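Simard Community Help
Home > Family & Learning > Puzzles, Games & Toys

Wooden number puzzle: all the tiles at once, or a few at a time?

Posted by Lacey Lambert
1,336 views

Hi everyone! I picked up a wooden number puzzle at the Skundton library sale for my son, who turned three in November, and I have completely fallen for it. It's the tray kind, with numbers on tiles and pictures to count that go along with them. He loves it too, but in his own way, which is to flip the whole tray over, cheer, and hand me the tiles one by one so that I can put them back.

I'd love for him to have a go himself. When I leave all the tiles out he grabs two, tries them in the same spot, and wanders off to his trucks. When I take out only one, he pops it in and looks at me like I've insulted him. So how many do you start with? And do you go in order from 1, or mix it up?

Second thing. He can say his numbers to ten (he skips seven, always seven) but I don't think he connects the word with the number of things yet. Is there a way to use the puzzle for that, or is it really just for learning what the numerals look like?

Last one, and it's a small one: he mixes up 6 and 9. Do I correct him or let it go?

No rush on any of this, I'm just excited to have something on the kitchen table that isn't a screen.

Birsen Ateş
Member, 92 posts

Oh, I love these puzzles! I ran the morning table at a little preschool in Drukach for years and we had a shelf full of them, and the number trays were always the ones with the most worn edges. Let me take your things in order, sort of.

How many to take out: start with three or four, and take them from the low end. Leave the high numbers sitting in the tray. That sounds like cheating but it's the best help you can give a three-year-old, because the finished part shows him what "done" looks like. He can see that the tiles go in a line and that the pictures go with them. With everything dumped out there's no pattern to hang on to, and he's just holding a lot of little pieces of wood.

Don't stack the loose ones. Spread them on the table with the faces up, near the tray but not touching it, with enough space that he has to look and choose. If you have a big plain table, use it! A patterned tablecloth is surprisingly hard for little kids to search on. We used to clear off everything else first, even the crayons.

Then mix them up a bit. If the 2 is lying closest to where it goes, he'll get that one right away and feel wonderful, and after that he has to hunt. Put a picture tile in with the numbers once he has the hang of it, so they aren't all the same kind of job.
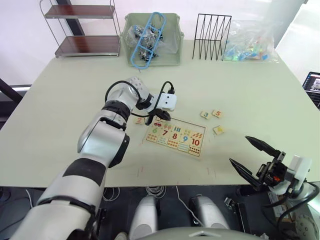 When he picks one up, say its name once and then be quiet. I mean really quiet, count to five in your head. It was the hardest thing to teach the student helpers! They'd say "that's a three, where does the three go, does it go here, no, try there" and the child would just hand it over. Which sounds like what your son does with you, and good for him, he's found a system.

If he's stuck, point to a neighbor that's already in its place. "Look, 6, 7, 8..." and run your finger along. Plenty of children will join in with the counting before they're ready to place anything. You get an extra chance at that sneaky seven, too.

For counting the pictures, yes, absolutely use it for that. Most of these trays have something to count with each number, dots or little cars or shapes. Put his finger on the pictures one at a time and say the numbers together, slowly. The slow part matters, because at three the mouth goes faster than the finger. After a week or so, bring real things to the table. We used big dried pasta and wooden beads (watch him closely if he's still a mouther, and use blocks or socks instead if he is). Two things for the 2, three things for the 3. Stay under five for a good long while.

The 6 and the 9 I'd let go for now. In a tray you can talk about it in passing - "this one has its belly at the bottom" - and leave it there. Mine nearly all sorted it out by first grade.

Oh, and if he wants to flip the tray, let him flip the tray! Make it the last thing you do, so it's the party at the end. Then you take the low ones and he gets to watch you put the rest away. I bet he starts grabbing them from you before long.

Zbigniew Michalski
Member

we just gave ours the whole thing and let her work it out. took a while but she got there. also write a name on the back of every tile in pencil because they go under the couch and then you don't know which puzzle they came from. I found one of ours in a boot

Bakari Khaemba
Regular contributor, 3,000+ posts

Great topic, and I agree with nearly all of what Birsen wrote. I have twins, so everything gets tested in duplicate at our house. A few additions.

Take turns. You place one, he places one. With my boys this was the thing that made it click, and it cured the handing-over problem too, since I could say "nope, I've had my turn!" and they thought that was hilarious. Every so often I'd put a tile in the wrong spot on purpose. Being told off by a three-year-old for mixing up 3 and 5 is one of the great joys of parenting.

On going in order, I'd do it the first few times and then stop. If you always start at 1, he may be learning "next tile, next space" and never looking at the number. Take out 2, 3 and 5 and leave 4 where it is, for instance. Now he has to look! My one twin was totally thrown by that and the other one sailed through, and a month later you couldn't have told them apart.

I'd disagree a tiny bit on 6 and 9. We kept the 9 in the tray and only brought out the 6, for a couple of weeks, and then swapped. No correcting, they just never had both in their hands at once. When both finally came out they had a pretty good idea which was which. It's easy to do, so maybe worth a try.

Keep it short, too. We did it while the pasta water boiled and put it away when the pasta went in, even if they weren't finished. They'd ask for it the next day to finish it off. A tray that lives out on the floor all day turns into scenery (and then into a hat).

For storage, a wide rubber band around the tray works if it fits in a drawer. We moved on to a flat zip pouch from Clerer after the rubber band snapped, and I've been happy with it, but any pouch or even a pillowcase would do the job.

Lacey Lambert
Original poster
30 May 2025

Thank you all so much! We tried it this morning with three tiles out and taking turns. He did the 2 by himself, shouted "TWO" at the dog, and then did it again six times in a row with the same tile. I put one in wrong on purpose and he took it out of my hand and shook his head at me very sadly. I'm going to try the 6 and 9 trick next week, and the tiles are getting their pencil marks tonight. Seven is still missing when he counts, but I did hear something that sounded like "sem" while I was running my finger along, so we're getting closer!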